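Section 5: Washing and Drying Down-Filled Items

Welcome back! By now your Garkeck washer is level, hooked up and has run its first empty cycle, so we can get to the part that most owners call us about, and that's down. Jackets, vests, comforters and those big puffy sleeping bags all come clean at home quite nicely, as long as you give them a little more time than you'd give a load of towels.

Before you start

Read the care label sewn inside the item. If it says dry clean only, please believe it. Empty every pocket (tissues are the worst, they get into everything), close the zippers and fasten any snaps or hook-and-loop tabs. Look over the seams while you're at it and stitch up any small holes before the item goes anywhere near water.

Washing

1. Pull out the detergent drawer and rinse off any leftover powder or softener.
2. Place one large item, or two small ones, in the drum. Leave plenty of room at the top.
3. Pour 50 ml of liquid down wash into the compartment marked II. Do not use fabric softener.
4. Turn the dial to Delicate and choose the cold setting.
5. Press Spin until the display shows 500, then press Start.
6. When the cycle ends, run Rinse + Spin one more time.

Note: On the Stadwood model the extra rinse is built in, and you can skip step 6.

Caution: Wet down is heavy. Lift the item out with both arms underneath it and never by a sleeve or a corner, or the inner stitching may tear.

Drying

7. Move the item to the dryer with two or three clean tennis balls and select Low Heat.
8. Stop the dryer every half hour or so, take the item out and break up any clumps gently with your fingers.
9. Keep going until you can't feel a single lump. A thick jacket can easily take a whole afternoon, so put the kettle on!
10. Lay it out flat on a bed and let it air overnight before you put it away.
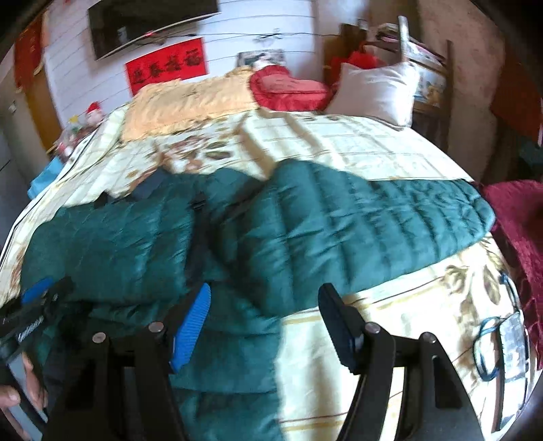

Store down in a roomy cotton bag or on a wide hanger, somewhere dry, and try not to leave it squashed in a suitcase from March until the first frost.

If the display shows E14 during the spin, the load has bunched up on one side. Press Pause, wait for the door to unlock, spread the load around the drum by hand and press Start again. Should the code come back a second time, turn to Section 8, Error Codes.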